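Counting tag time at Bramthorpe

Print this post | E-mail this post
Reading time: 4 minutes

The last Bramthorpe card had a six-man tag main event that went 49 minutes, and I have now watched it twice with a notepad. The first viewing was for pleasure. On the second I logged every legal tag, every save, and every stretch in which the wrong man was in the ring past the referee's count of five.

The match was for the Volden Cup, which Bramthorpe brought back in January after a long gap. The champions were the team led by Byung-chul Cha. The challengers were the Sellell trio, named for the gym where all three trained. Attendance was announced as 1176.

My log has 51 legal tags. The champions made most of theirs in the first half, in short shifts, with Cha starting and finishing nearly every sequence. The challengers worked longer shifts and tagged late, usually after a near fall.
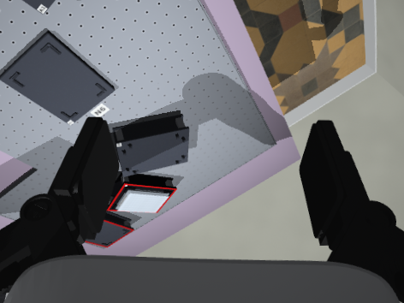

Ra wrote in after my last post to say that tag counts are a poor measure, as a blind tag and a hot tag go down as the same mark on the page. Ra would weight each tag by how long the man on the apron had been waiting. It's a fair point, and I tried it. The weighting lifts the challengers a good deal, mostly on the strength of one very long heat segment in the middle of the match.

That segment is where I think the match is strongest. The champions cut the ring in half and kept to it. Every whip went toward their own corner. Every hold was applied with the challenger's head facing away from his partners, so that any crawl had to begin with a turn. The crowd picked up on this before the commentators did.

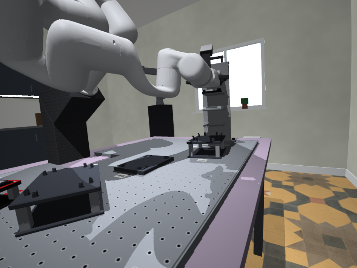 The hot tag itself came off a missed corner splash. It was well timed, but the run of offense after it was too long. Three opponents were knocked down, got up, and were knocked down again in the same order. One pass would have done the job. By the second, the champions were standing in place waiting for their turn, and the pace that had been built up over the heat was gone.

The referee also lost the match around this point. From the double dive onward I can't name the legal man on either side with any confidence, and I went back over that part several times. My log has a question mark against the last four entries. Under Bramthorpe's posted rules, leaving the ring to the floor does not count as a tag, although under some other promotions' rules it does. If that is the rule, the man who took the pin was not legal and the fall should not have stood.
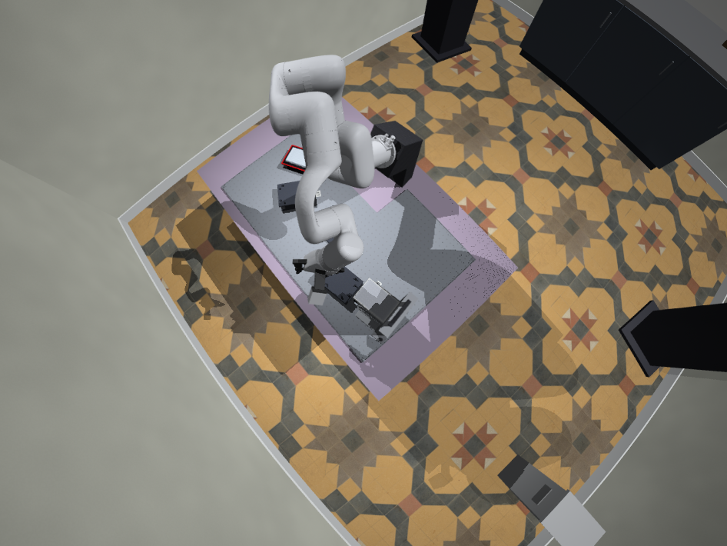
I don't expect the company to do anything with that. The finish was clean in every other respect: Cha's cradle, shoulders down, three even counts. The Sellell side did not argue. A rematch on the same terms seems likely, and I would like to see a time limit put on it — 30 minutes would force both teams to tag earlier and would cut the repeat sequence entirely.

I would also move the match down the card. Two singles bouts before it had long floor brawls, and by the main event the crowd had already seen everything the rail could be used for.

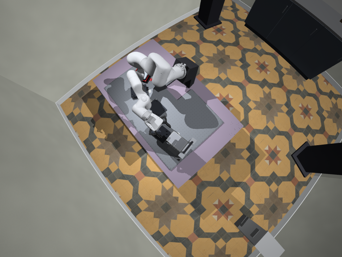 Does a pin on the wrong man void a title change under Bramthorpe's rules? Only if the referee reverses it before leaving ringside. After that the result is final, and the most the losing side can do is ask for a new match. There was no title change here in any case, so the only thing affected is the defense count, which now stands at 2 for Cha's team.

I have the full tag log typed up, with clock times taken from the stream. The times run slightly behind the bell because the broadcast joined the introductions late. I'll redo the middle section with Ra's weighting once I settle on what to do with a man who has been pulled off the apron. For now I am stopping his clock when he hits the floor and starting it again when he has the tag rope in his hand.

Recent posts
The five count and who enforces it
Volden Cup: first round notes
Apron position in six-man matches
Why the Sellell team tags late
Bramthorpe undercard, match by match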